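I caught up with Lawal Etim on a Saturday, which is when he does his coffee table thinking. He's been helping people sort out small living spaces for years, and he has opinions – so many opinions! – on what belongs on a table.

"Start with a coaster," he told me. "Cork, plain, near the edge where your hand goes anyway." I confessed I own 2 and use neither. He laughed at me for quite a while.

What about the middle? "One round thing. A white tub, a bowl, I don't mind. Then stop."

I asked if he ever gets tired of wood. "Light wood? Never. Scratches and all."

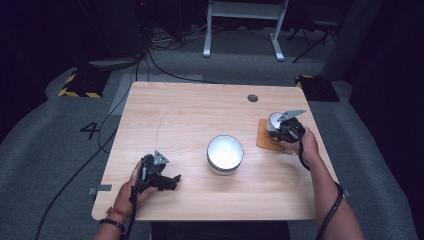

White cup, cork coaster and one round container on a light wood-grain table.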